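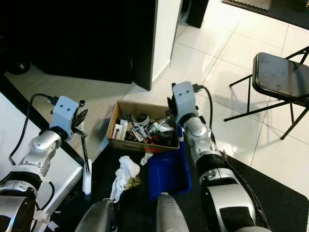 Edeltraud Tiedemann asked that the November minutes be corrected before anything else was taken up. She had not agreed to drop the second drop-off day, only to look at what it would cost. The correction was accepted and the rest of the minutes stood.

## Holloway Street recycling – monthly meeting, Tuesday, 7 p.m.

Present: 9 households, plus Helmut Strobel for the building association. Apologies from the Gravance Court side, who had their own meeting the same evening.

### 1. Hauling contract

Truvska has sent a new offer. The yearly price is $2,000, with one paper and cardboard pickup a week. A second weekly pickup would add $300. Glass stays as it is.

Helmut had called them to ask if the extra pickup could be for winter only. They said yes, but the price would be the same. Several people thought this was a poor deal. Edeltraud said the bins by the side gate are full by Friday most weeks and that people then leave bags on the ground.

Agreed: take the basic offer for now and look at the second pickup again in spring. One household against.

### 2. Boxes with mixed trash

Truvska turned down 2 loads last month over food waste and plastic film in the cardboard bin. There was a long talk about whether to lock the bin. Most were against a lock – the key would get lost, and the upstairs tenants work late.

Agreed: new labels on the lids, in larger print. Boxes must be emptied and flattened before they go in. Helmut will write the labels and get them laminated.

### 3. Compost

Cillosix no longer sells the liners we were using. Edeltraud has tried newspaper for a month and finds it fine if it is changed often. A question came up about citrus peel. Left open.

### 4. Side gate

Still sticks. Helmut has asked the association for a new hinge and is waiting to hear.

### 5. Other

- The broom from the bin area is missing again. Please return it.
- Old paint does not go in any of our bins. It has to be taken to the county site.
- Edeltraud will bring the key list next time – two names on it have moved out.

Next meeting in the laundry room, same time. Closed at 8:20 p.m.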